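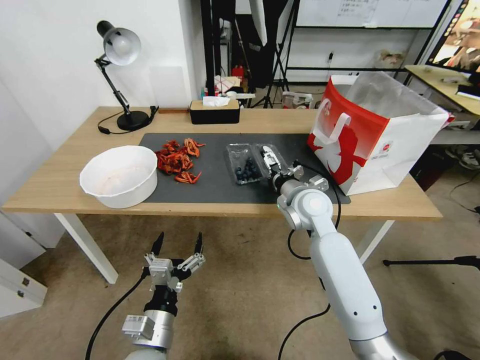
Figure 3. Crayfish heaped on a dark gray mat beside a white plastic basin, with blueberries in a clear clamshell.

3.2 Household purchases

Households in Stundilance and Jollard kept a food diary through April. The 121 diaries held 2,819 entries, and almost 50 percent of these were fresh foods bought without a printed label. Crayfish were entered by weight and berries by the container. Where a diary gave only a price - common in Jollard - we used the shelf price at the Pruitt market for the same month. Entries with neither weight nor price were left out of Table 4.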